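Opinion
Buy the boring stuff first
4 May 2024

Every October I get the same kind of email. Somebody at a small shop has finally been given money for automation, they've already picked the robot, and they want me to say it's a good robot. Usually it is! My gripe is with the rest of the spreadsheet, where there's one fat line for the arm and then a sad little row called "misc."

I've been helping small outfits plan equipment for 12 years now, and I'd like that misc row banned. When we did the budget for the sorting cell at Brirnholm, the first draft had 19 lines and not one of them was for fingertips, spare cables or plain old bins. I made myself pretty unpopular over that.

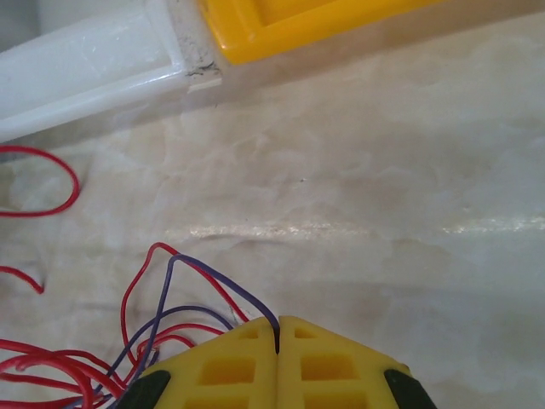

Grippers are where I'd start, since they're the part that touches your product all day and they're also the part people buy last (if there's any cash left, ha). Ask what a replacement set of fingers costs and how long it takes to arrive. Fingers like the yellow molded ones, with the rows of rectangular openings, should go on the order as a consumable with its own line, same as gloves or tape. And think about what you're picking. Thin red and purple wire that loops and curls every which way is a whole different job from nice square boxes, and a demo with boxes tells you next to nothing about it. Take a bag of your own worst stuff to the vendor. I did that at Betivel's showroom and learned more in 15 minutes than I had from all the brochures.

Then there's the one arm or two argument. The folks at Drallinville wanted two from day one and I fought them on it, and I was wrong, I'll admit it. Buying the second arm later would have meant a new rail, a new round of wiring and another 30 days of everybody standing around waiting. If you know you'll want two, pay for two, or at the very least pay for the length of rail. The Mbwambo project went the cheap way and they're still grumbling to me.
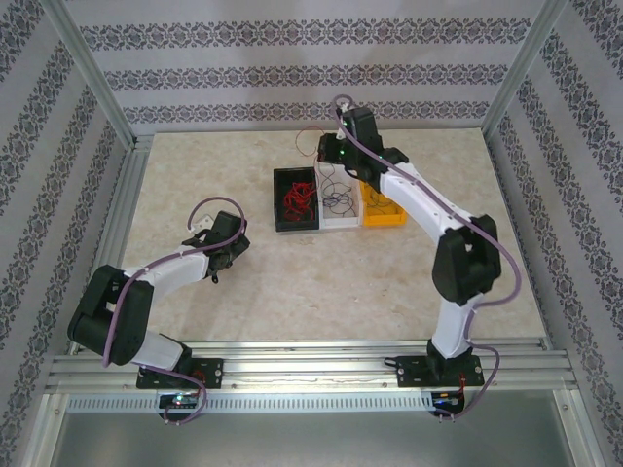
So how much of the budget should go to the robot itself?

Half, if you can stand it. The other half goes to fingers, cables, mounting, containers, training and a cushion for whatever you forgot, and you did forget something. I know that's a hard sell to a boss who wants to see a big shiny purchase, but I'd take a plainer arm with a drawer full of spares over the fancy one sitting idle while a part ships.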